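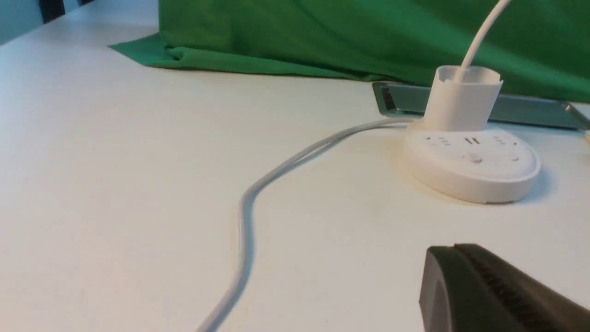 Unit 5: Clearing and Dressing a Table
Flelton, Household Skills, room 403

Notes for the second half of the session. Read them before the practical, which takes 90 minutes including putting away.

1. Before the cloth goes on
Clear the table completely. Papers go in the tray, cups go to the sink. Wipe the top with a damp cloth and dry it with a second one. A matte white surface shows smears less than a glossy one, but it holds on to pencil and ink, so check it from a low angle by the window.

Anything electrical is dealt with first. Switch off and unplug the appliances, then unplug the power strip at the wall. Do not wipe a strip while it is live, and never use a wet cloth near the sockets. Dust in the slots comes out with a dry soft brush.

2. Power strips and fabric
A strip must not be covered while it is in use. Cloth holds heat in and hides a plug that has worked loose. Round strips are easy to lose under a loose cloth, as they sit low and have no long edge to feel for. Keep the strip on the bare part of the table, with the fabric folded well back. Push plugs and adapters fully home, and replace any that stay loose or lean.

Do not plug one strip into another.

3. The cloth
Hold it by 2 corners and shake it out away from the table. Lay the centre crease along the middle of the top and open it outwards. Most people pull from one side and end up with diagonal creases. If this happens, lift the cloth and start again. Smoothing by hand does very little on plain bright colours, where every fold shows darker.

Check the drop at the back as well as the front. Chairs pushed in too early will catch it.

4. Putting away
Fold in half lengthways, then again, then roll. Rolled cloths go on the Iturra shelf, flat ones in the drawer underneath.

For next time: bring one cloth from home and a note of its washing instructions.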